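Visit to the Esness Work, October

Our church sent four of us to Esness this fall to see the mission there and report back before the budget is set. We left on the early train Wednesday and stayed three nights. Vikas Shakya drove us from the station to the church building, a former shoe store two streets from the harbor.

The congregation has grown slowly. Petro Polishchuk and his wife started with a Bible study in their apartment, and for the first two years nobody from the town came except the landlord. Sunday attendance when we were there was 25, counting us. Petro preached from Ruth 2, with Vikas interpreting for those who needed it. The singing was strong for a group that size. They have no piano and use a guitar and a small drum.

Most of the weekday work is among people who live alone. The cannery closed its second line last year, and a good many of the men who had worked there stayed on in company housing with no family near. Petro says the hardest months are from now until February. He and Borislav Gashi visit the housing blocks on Monday and Thursday evenings, usually with soup. They told us that most doors stay closed on the first visit and that by the fourth or fifth someone will ask them in. We went along on Thursday. Two men talked with us for over an hour, one about his daughter, the other mainly about fishing.

There is also a telephone line, open from 8 p.m. to midnight. It took 343 calls in the past year. The people who answer have had training from a counselor in Omerović, and they have a written plan for calls where someone may be in danger, with the emergency numbers at the top of the sheet. Borislav would like to keep the line open until 2 a.m. but has too few people to do it.

Friday morning is for mothers and small children. It started as an English class and the children came because there was nowhere to leave them. Now there is a Bible story, a snack and a lot of noise, and the English lesson happens in the back for whoever wants it. One grandmother has come every week since spring and has begun reading the Gospel of Mark at home. 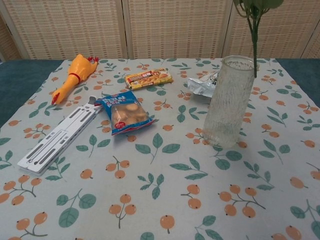
The berry tablecloth and a rubber chicken, Esness.

On Saturday we met with Rok Delić, who looks after the accounts for both Esness and the smaller group at Wanov. Rent on the building is 830 a month and goes up in January. Heating is extra. The van needs tires and will probably not pass another inspection after this one. Rok asked us not to promise anything until our own church had met, and we did not.

Prayer requests they gave us:

A second family to join the Polishchuks
More people for the telephone line
The men in the housing blocks
Petro's back
A decision about Wanov, where the lease ends in spring

Anyone who would like to write to the Polishchuks can leave letters with me by the end of the month. They asked for children's books in simple English and for decaf coffee.

Gunther Baumgart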